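February 25, 2018
Bench notes, Caven trial (Wimeck loaner)

Day four with the Caven two-arm kit, and I finally got past toy objects and put the suitcase in the booth. Waldemar Kubiak wants a yes or no on buying by the end of the loan, so I'm writing down everything that bugs me and everything I like, in whatever order it comes to me.

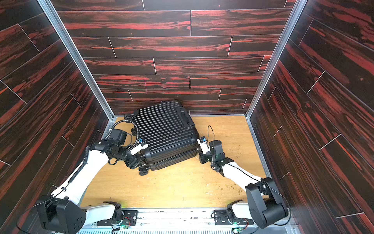
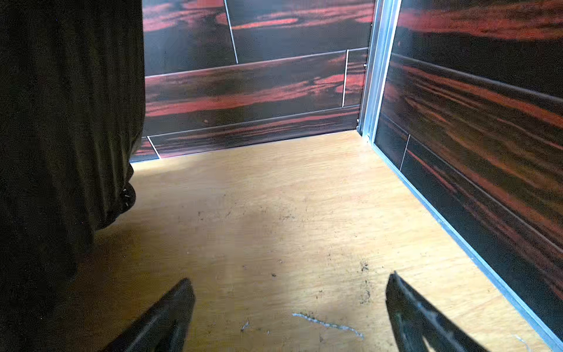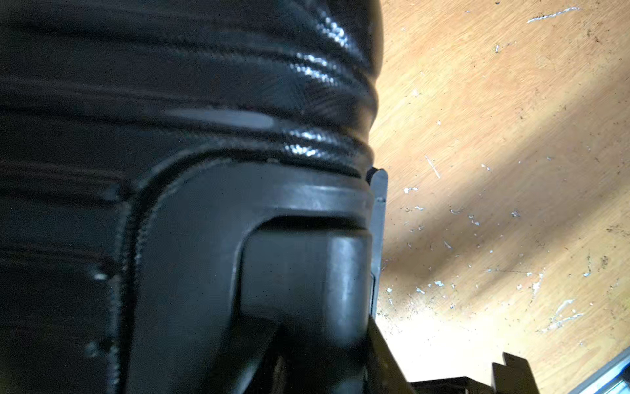
Caven with the suitcase job: booth camera first, then two wrist camera views.

OK, so. The job is a two-sided hold, one arm in from each side, then a slow turn so we can look at the wheels and the handle. Big awkward thing for arms this size! I like that the base comes as one platform with both brackets already on it. Last year with the Flisiven kit I lost a whole afternoon getting two separate bases to agree with each other, and then somebody leaned on the table and I got to do it all over again.

Teaching the approach is nice. You drag both arms by hand, hit save, and the software plays it back slower than you taught it until you tell it you're happy. The names it gives your saved moves are awful (mine is called pose_set_new_new) and I can't find where to change them. Asked Wimeck support, waiting.

Wrist cameras: better than I expected on texture. You can pick out the grit and the white scuffs on the booth floor no problem. Up close to anything big and black it's a different story. The ribs catch the light as little white glints and the grooves just go to black, and the auto exposure is no help when a third of the view is bright wood. I want manual exposure per camera. The manual says it exists and the menu says otherwise. Try the older firmware?

The red streaky wall panels also need thinking about. Glossy, seams everywhere, and my edge finder loves every last one of them. Pietrzak's script has a mask option, so I'll borrow that before I blame the kit.

Money stuff for Waldemar. Spare gripper is $789, which made me wince. Wimeck says to check the finger plates every 2000 grips, and at the rate we run samples that comes up fast, so I'd want at least one spare on the shelf from the start. Quote for the plates by themselves is still missing. Ask again, by phone this time.

Gripes, small:
- cable clips on the upper links are fiddly, and I don't love how much wire is looping around up by the wrists
- stop button cable is too short to reach my chair
- left and right camera windows swap places every time I restart (put a sticky note on the monitor for now)

Leaning yes, if the exposure thing gets sorted. It's a friendlier kit than the Flisiven and I'd much sooner hand it to a new student.

Next: sweep the booth floor, redo the home positions, run the hold with the case turned the other way around, and send the camera question to Wimeck with the firmware number in it.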